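Call for participants: does a sleep routine do anything?

The Drundine Sleep Habits Project is looking for adults who sleep badly, or think they do, to take part in a home study this autumn. Sign-up closes at the end of August.

We should say where we stand. Most of the advice people get about sleep comes from someone with something to sell, or from someone repeating what they read last year. Keep the bedroom cool. No screens after nine. Warm milk, no milk, a bath, a heavy blanket, a light blanket, lavender. Some of it may be sound. A good deal of it has been tested on small groups of students who were paid to turn up, and then printed on the side of a box.

Last winter we put out a short survey on bedtime habits and 806 people filled it in. Most had tried at least one product or routine in the past year. Very few could say whether it had helped, and those who were sure it had were often sure about things that cancel each other out. Surveys of this sort are weak evidence, ours included. People who answer a sleep survey are mostly people who are cross about their sleep.

So we want to try something a bit stricter, in ordinary homes, with ordinary beds.

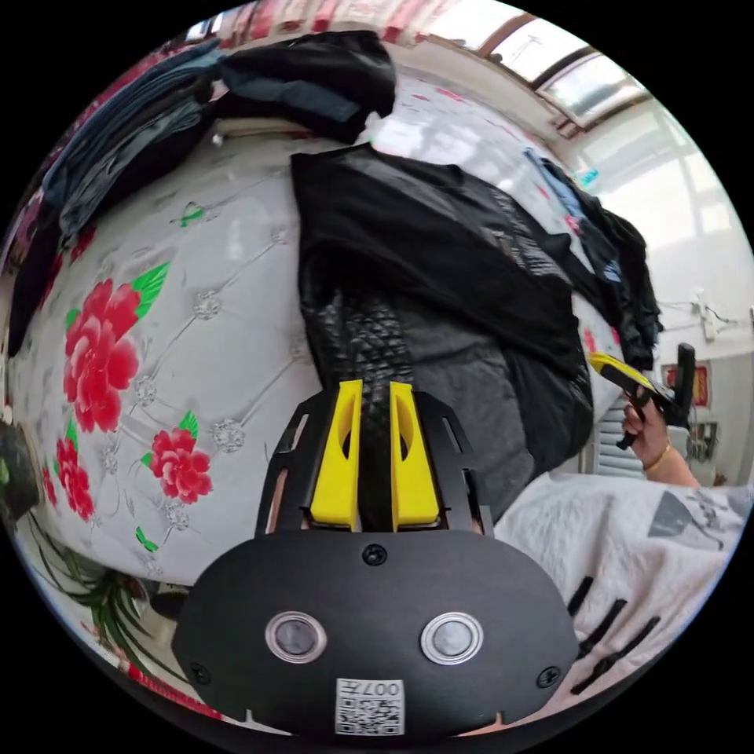
One reply to our first notice said that the whole thing sounded like a waste of money, that people have always known a regular bedtime works, and that we would do better to find out why the buses start at five in the morning. We have some sympathy on the buses. On the rest, "people have always known" covers a lot of things that were wrong, and we would like to see it checked.

What you would be doing

The study lasts eight weeks. For the first fortnight you carry on as normal and fill in a sleep diary each morning. After that you are put, by chance, into one of the study groups. One keeps a fixed bedtime and a fixed getting-up time, weekends included. One follows a wind-down routine in the last hour of the day. One uses the Zalturance pillow spray as directed on the bottle. One uses a spray that smells much the same and makes no claims at all. The last group gets a leaflet and is otherwise left alone.

You can't choose your group, and you can't swap. If you would drop out on learning that you had the leaflet, please don't apply. Studies like ours are usually wrecked by people in the dull group wandering off, and the results then get reported as if they hadn't.

The diary takes less than five minutes. It asks when you went to bed, when you think you fell asleep, how often you woke, when you got up, and how you felt by lunchtime. We also ask what you drank, and we would much prefer a true answer to a respectable one.

We won't be giving out wrist trackers. We looked at several and weren't persuaded that they can tell a person asleep from a person lying still and thinking about the gas bill. If you already wear one, please take it off at night for the length of the study. In the pilot, people read their score at breakfast and then wrote down a bad night to match.

Who pays

The money comes from Rarkero, a housing and care provider, which wants to know whether it should be spending anything on sleep packs for its tenants. Rarkero has agreed in writing that it will not see the results before they are published and cannot ask for changes. The makers of Zalturance are not involved. We bought the spray in a shop at full price and kept the receipt, which anyone may look at.

You are right to ask whether a funder with packs to buy might like one answer better than another. We asked too. The agreement is on the project page in full, apart from bank details, and if you spot a hole in it we want to hear before August is out.
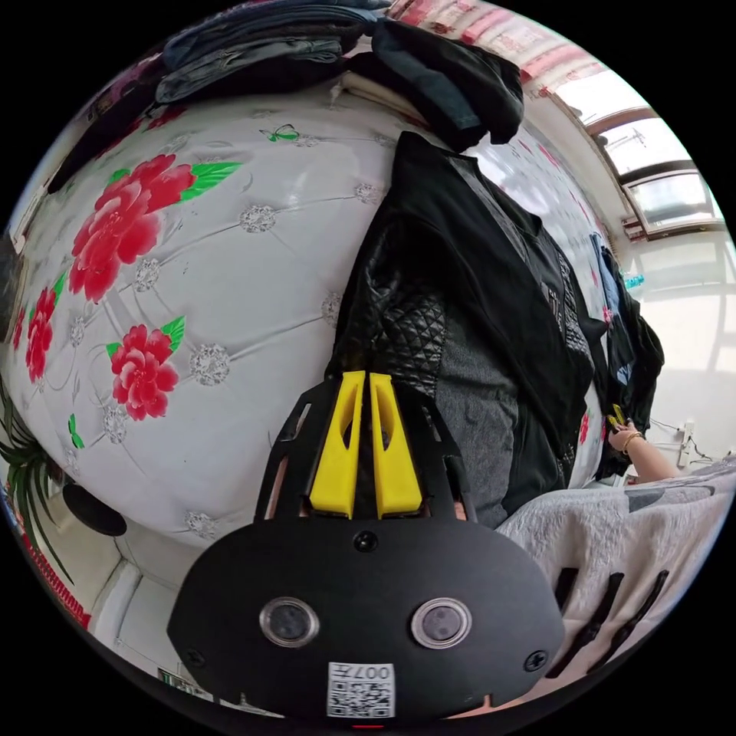

Do I need to have been told by a doctor that I have insomnia?

Most people taking part won't have been. You need to be over 18, live within travelling distance of Drundine, and have slept badly, in your own opinion, on two or more nights a week for the past three months. Please don't apply if you work nights, are pregnant, have a baby under one in the house, or take prescribed sleeping tablets. If you have been told you have sleep apnoea, please follow what your clinic says and leave us out of it.

There are 146 places. We sent the first notice to nearly 1197 households, so we expect to turn people away. Places are drawn at random from everybody who fits. Applying early won't help you, whatever you may have heard from a neighbour, and neither will a long letter about your mattress.

What you get

You get £60 in three parts: a third after the first fortnight, a third halfway, a third at the end. We don't pay a bonus for a full diary. We thought about it and decided that it mainly pays people to fill in a week's worth of mornings on a Sunday night. A blank day is fine. An invented one does us harm.

You will also get your own diary back with a plain summary, and the full results when they are ready. We make no promise that you will sleep better. Some people in the pilot said they slept worse, and put it down to having to think about it. 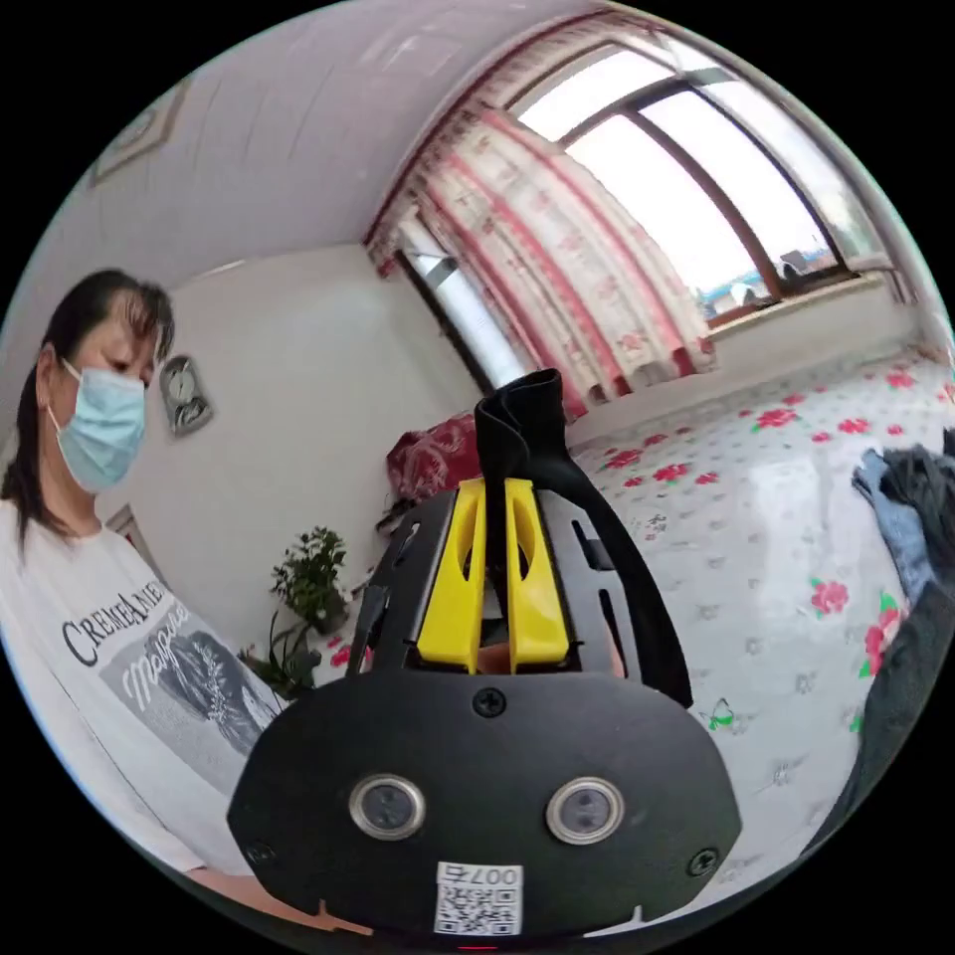 Payment is by bank transfer or shop voucher, and it won't be held back if you leave early; you keep whatever parts you have reached. If you claim benefits, please check with an adviser first. We think it shouldn't affect them, but we have been told different things by different offices and wouldn't like you to rely on us.

Coming to meet us

There is an open session at the Karabulut Rooms on Saturday, starting at 10.30 am. You can look through the diary, read the consent form and put your awkward questions. Coming along doesn't commit you to anything. There is a ramp at the side door and parking is poor.

How to apply

Fill in the form on the project page, or pick up a paper copy at the Karabulut Rooms or Drundine library. We will write to everyone, including those who don't get a place, in the first half of September. You can withdraw at any point without giving a reason, and your diary entries will be deleted if you ask us to before the results are worked out.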